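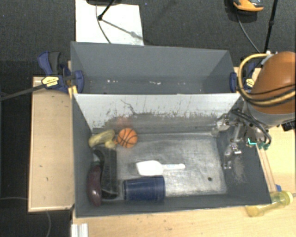

The Prata cell at Bruvavbridge, arm holding at the right end of the front bin.

Supplementary Statement

The form has a box for what happened and a box for what should have happened. The second box is smaller. I filled in both on September 28, 2023, and the form came back with a request for a longer account, no length given.

The cell is a two-bin transfer cell. One gray bin stands in front of the other, and they are clamped together where their walls meet. The arm picks an object out of the front bin, puts it in the rear bin, and continues until the front bin reads as empty. Then it does the same in the other direction. The objects don't matter. They are chosen to be awkward: a ball, an eggplant, a scoop, a cup, a lumpy yellow-green thing that the object list calls GOURD and that the second shift calls the duck. The cell runs them back and forth and the log grows. My job is to be in the room.

The controller is an Okis. It is reliable and not talkative. When it is content it writes a line per pick. When it is not content it writes a line per pick with a number at the end, and the number has to be looked up in a binder.

At the start of the shift I did the walkaround. Clamps tight. Stop button in, out, reset. Hose clear of the wrist. I signed for all of it. I want to be exact about the hose, as most of the later questions were about the hose. It leaves the housing in a loop, and the loop is meant to ride outside the arm and never bear on it. I looked at it from the operator's side with the arm at home position, and from there it was clear. The checklist says to look at it from the operator's side with the arm at home position.

The first transfer ran clean. During the second the log began to show a number at the end of the line. The number was 16. In the binder, 16 is "contact force outside expected range, motion continued." It is a notice. Notices are counted and the count is sent to Collell, who hold the service contract, and Collell reply once a month with a sheet that says how many notices there were.

I watched the next few picks. The arm went down for the cup, which was lying against the front wall, and missed it, and came up, and wrote 16. It went down for the scoop and got it. It went down at the right end of the bin, where there was no object at all, and touched the wall with one finger, and drew the finger up the wall. It made the sound a key makes on a car door. It wrote 16 again.

There was already a pale patch on that wall. I had seen it earlier in the month and taken it for wear. The whole bin is scuffed, the back wall has lost a good part of its coating, and one more mark did not stand out. I would now say that this mark was at the height of the finger and the width of the finger. I did not say it then.

At this point the procedure gives two choices. The operator may let the cell run and note the time, or may press the stop button and call Collell. Pressing the stop button ends the run. The run had been going since before my shift and was due to reach 100 hours during it, and a sheet of paper had been taped to the door with that number on it. Nobody had told me to protect the number. I put that in the first form and I put it here again so that it is clear where the idea came from.

I let the cell run and noted the time.

The arm made two more picks and then stopped by itself, over the right end of the front bin, fingers open. The log line had no number. It had the word HOLD. The lamp on the Okis went from green to amber.

Amber means the arm is waiting. The binder has a page on amber. It says that a hold may be caused by a lost object, a blocked path or a sensor settling, and that the operator should find the cause and remove it. The page does not say that amber is safe. It does not say that it is unsafe. Further back, under a heading that has to do with network settings, there is a paragraph saying that a hold with no cause on record clears itself after 15 seconds and the arm goes on with its last motion. I have since read that paragraph many times. It is a well written paragraph.

I looked for a lost object and decided that it was the cup. It was on its side with the rim to the left, and the arm had missed it once. If I stood it up in the middle of the floor, the arm would see it and the hold would clear. I came around to the long side of the bin and put my right hand in.

I don't know how much of the 15 seconds had gone by. The log gives the start of the hold and the start of the motion, and those are 15 seconds apart to the millisecond. It has no entry for my hand.

The arm went down first and then left. Going down was the last motion, resumed. Going left was the next pick, and the next pick was the cup. My hand was on the cup. From the arm's side there was nothing wrong with any of this.

The force limit on the wrist is 4 on the Okis scale. At 4 the arm is supposed to give way. I have put my forearm against it at 4, in training, and it is like being leaned on by a dog. What closed on my hand and pressed it to the floor of the bin was not at 4. I said something out loud. Then I reached the stop button with my left hand. It is mounted for a person standing at the operator's side, and I was not standing there, and it took me two tries.

With the power off the brakes lock. This is correct, and it is also in the binder: the arm must not fall when the power goes. It means that whatever the arm is holding stays held. There is a brake release on the underside of the housing. It can be worked by one person with two hands, or by two people. I worked it with one hand and my shoulder, and it took longer than the two people in the drawing look as if they would need.

Nothing was broken. There was bruising across the back of two fingers and a cut from the edge of the cup. I washed it and wrote the first form with my left hand, and this accounts for the comment that the first form was hard to read.

The visit from Collell was the next morning. The engineer was quick and polite and asked me to stand where I had stood. Then the arm was driven by hand to the right end of the bin and held there, and the engineer walked around to the far side, where no one ever stands, and said, "Oh."

From that side the hose could be seen lying across the lower part of the housing with its weight on it. Not at home position. Only when the arm was reaching down over the right wall did the loop roll over and rest. At some earlier date the wrist sensor had been set to zero with the arm in that pose. So the hose had been counted as nothing, and everywhere else in the cell, where the hose hung free, the sensor was short by whatever the hose weighed and pulled. The arm believed it was touching things lightly. It had believed that for the whole run.

I asked when it had been set to zero. The engineer looked it up. It had been done on a night shift in September, at the right end of the bin, under the login that we all use. The reason entered was "16s." Somebody had been getting notices and had found a way to stop them at the place where they were coming from. It had worked for several nights. Then the hose had shifted a little further along.

I have been asked if that was me. I have gone over the rota, and I worked some of those nights and not others. I remember setting a zero once. I remember it as being at home position, with the hose hanging clear. I would remember it that way in either case, so I don't offer it as evidence.

The changes made so far are as follows. The hose has been moved. The paragraph about the 15 seconds has been copied onto the page about amber. The walkaround now has a second look at the hose, from the far side, with the arm reaching. A second stop button has been asked for. The notices still go to Collell to be counted.

The cell was started again in the afternoon. The run counter went back to zero and the paper came off the door. I was asked if I wanted another station and I said that I didn't mind either way, so I was left where I was.

On the first night back it made a full transfer in both directions with no numbers. Toward the end of the shift it went down at the right end of the bin and stopped with the fingers open, and the lamp went amber. I stood at the operator's side with my hands on the rail. The cup was lying against the front wall. I counted, and at 15 the arm went down, and left, and picked it up, and carried it over to the other bin.

No notice was logged. I wrote down the time.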